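4.2 How households talk about fading colors

One of the real pleasures of this study was finding out how much people have to say about pink. We had expected the interviews in Lorkport to stay with the big shades, the reds and blues that fill most color-naming surveys. Instead, the families kept drifting back to the in-between ones, and the 324 word lists we collected are richer for it!

Older speakers in the Hernura district split the range between pink and orange into at least 4 everyday terms. Two of these come from food (shrimp and melon), one from roof tiles, and one, "sollen," seems to be used only there and in nearby Sollenura. Younger speakers knew all of them but mostly said "salmon" when asked to name a color quickly. What delighted us is that the old terms came straight back once people began telling stories, about a painted gate, say, or a grandmother's Sunday coat.

Shading matters too. Many speakers changed the word when the same color fell into shadow, moving from "salmon" to "dusty rose" or "gray rose" within a single object (Figure 3). Earlier surveys used flat paper chips and could not pick this up.

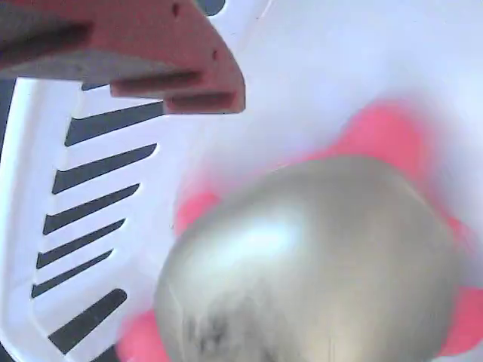
Figure 3. Salmon pink on a ridged surface, with a duller rose-gray in the grooves.

Nilmini Liyanage objected, on reading a draft of this section, that a shadow word may not be a color word at all, and that speakers could simply be saying "darker" in a prettier way. We find this a wonderful question. In the Hernura lists, "gray rose" was also given for wool and for evening clouds, so it can clearly stand alone, but "dusty rose" is harder to place and we return to it in Section 5.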